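4.2 Delay and the supply chain

The second round of interviews was held in April, after the decision on the Lustden bypass had been put back for the third time. We spoke to 30 firms, of which 13 had tendered for work on the scheme and the rest expected to supply those who had. Interviews were carried out by Varela and Kaimal and coded separately by Wu, using the list of themes set out in Section 3.

Larger contractors described the delay mainly as a staffing problem. Bid teams had been kept together for longer than planned, and two firms had moved theirs to the Nukholm harbour contract. Smaller firms spoke more often about plant and cash. One haulier had taken on leases in the expectation of a spring start and was still paying for them at the time of interview. Across the sample, the median firm had held staff or equipment in reserve for 52 weeks. Few had a written agreement that would let them recover any of the cost.
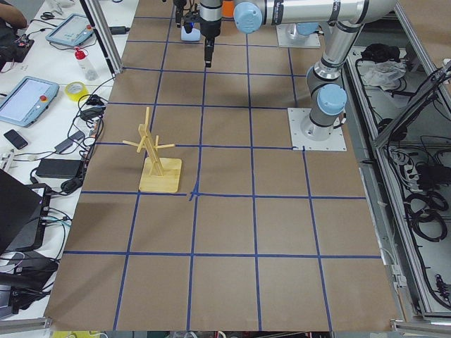 Figure 3. Tabletop grid in blue tape on brown paper, with wooden stand.

Answers on confidence were less even. We asked each firm whether it would bid again for a publicly funded road scheme of similar size. Most said they would, but several added that they would price in the risk of a late decision. This agrees with Moncrieff's earlier survey of 618 subcontractors in the Fedholm area, where higher tender prices were reported after a rail scheme there was paused. Our sample is too small to put a figure on the increase.

Firms also differed in how they had heard about the delay. Main contractors were told by letter. Suppliers further down the chain generally learned of it from the local press or from a customer, in one case the morning after an order for kerbing had been confirmed. The effect of late notice on orders is taken up in Section 4.3, together with the records supplied by Baptiste.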